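Thread on buying a young horse from a sale ad, for people doing it the first time. I've bought four this way and sold more than that. Short posts, so bear with the order.

Read the ad for what it leaves out. If it gives you the sire, the dam sire and the color but says nothing about feet, ask about feet. If it says "started under saddle," ask how many rides and who was on the horse.

"Green broke" means something different in every barn. One seller means thirty rides with a trainer. Another means someone sat on it in a stall. Ask for the number of rides and a video of the latest one, uncut, from mounting block to dismount.

Price "private treaty" is fine. Just call and ask. If they won't give a number by the second call, I move on.

The filly I bought in December was listed as Gestero, by Balogh, out of a mare called Skirkia. Rising three, bay, not started. I'm going to use her as the case for the rest of this because the paperwork is sitting in front of me.

First call took an hour. I asked about her birth, her vaccinations, who trims her, whether she loads, whether she ties, and whether she's been alone in a field. She loads. She ties. She had never been alone, and the seller told me so without being asked twice.

Second call was with the farrier, with the seller's permission. He had trimmed her since she was a foal. He said the left front had been a little upright as a yearling and had come right with regular work. The ad didn't mention it. I didn't hold that against anyone, but I did want it on the X-rays.

Get the X-rays. People skip them on an unstarted horse because the purchase price is low. The feed bill is the same whether the hocks are clean or not.

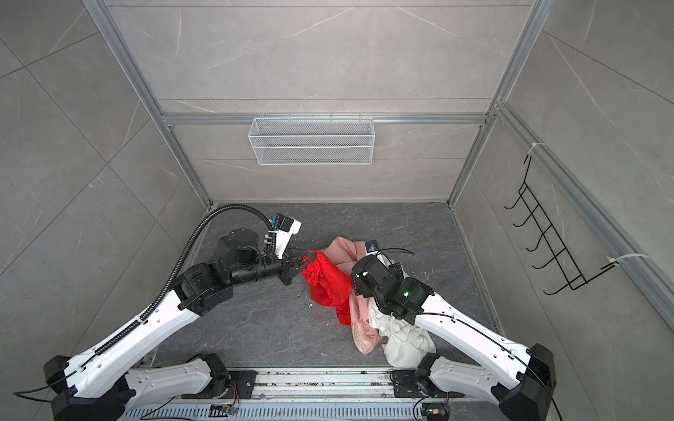
Use a vet who has never treated the horse. If the seller's vet is the only one in the county, pay the mileage for one from the next county over. My vet drove 60 miles each way and charged for it, and I would pay it again.

For the record, my exam with films came to $997. That was front feet, hocks, stifles, and a full flexion test, plus the mileage. Your area may be cheaper or a lot more.

The left front was clean. There was a small chip in the right hind fetlock that nobody had known about. My vet thought it would not bother her as a riding horse. She would not promise it, and I wouldn't trust one who did.

I sent the films to the seller the same day. We talked about it for a few minutes and she took some money off. I didn't ask for a figure. I said I was still interested and waited for her to speak.

If you want to resell later, think about how that chip will read to the next buyer. I plan to keep this one. With a resale project I would have passed, even at the lower price.

Registration papers: ask for a photo of both sides before you travel. Check the markings against the horse when you get there, one leg at a time. I once went to see a gelding whose papers showed a hind sock he didn't have. It was a clerical error, but it took five months to fix.

Also check that the person selling the horse is the person named as owner. If they aren't, you want a signed transfer from whoever is. Same goes for a lease or a co-owner. Co-owners come out of the woodwork after the check clears.

On pedigree. I like Balogh as a sire for temperament. His foals tend to be plain as yearlings and get better looking at four or five. If you shop for them as weanlings you need to look at the dam, and at any full siblings under saddle. Skirkia has an older gelding doing lower level eventing and I watched every video of him I could find.

What I look at in a three-year-old, standing: where the neck comes out of the shoulder, the length of the loin, the hind leg from the side. Then I want to see her walk. I spend more time on the walk than anything else. Trot can be improved. A bad walk mostly stays bad.

I don't care much about the free jumping video. A lot of them are the best of many tries — and I don't like seeing young ones jumped high to sell them.

Deposit: put it in writing, even if it's one paragraph. How much, what it holds, until what date, and whether it comes back if the vet check fails. Mine was 100 dollars, refundable on the vet's report. Some sellers want ten percent. Either one is fair if it's written down.

Shipping. I used Kekater Horse Transport for this one. Box stall, two days with a layover. They texted from every stop and she came off the trailer quiet. It was not the lowest quote I had.

Book the shipper before you pay the balance, or at least get a date. Winter routes get canceled. Mine moved by three days and the seller kept her without charging board, but she didn't have to.

Insurance should start the minute you pay, not when she arrives. Most horse policies can be bound over the phone with the vet report in hand.

All in, with the exam, the shipping and the health papers, I spent $3,141 on top of the price of the filly. Budget for that before you fall for a photo. I have seen people spend every dollar on the horse and then try to save on the trailer.

She has been here since before the holidays. She lives out with an old mare, gets handled every day, and wears a bridle with no bit for ten minutes at a time. No plan to sit on her until late summer.

A couple of people asked for my phone question list. I'll type it up and post it under this one when I get in from evening feed.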